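Siltwood Hard Finish Oil, one-liter can. Bought in January to replace the Hernum product, and used so far on 6 shelves and a bench top. It is thin, applies easily with a cotton rag and smells less than most. 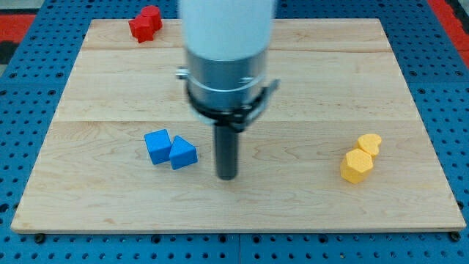 Coverage is where the label is optimistic. The second coat takes half as much as the first, and end grain takes far more than either. On pale maple with faint amber grain lines, like the board in the photo, expect a slight yellow shift. Knots darken first. Full cure took 9 days in an unheated shop. Water rings wiped off after that. Four stars.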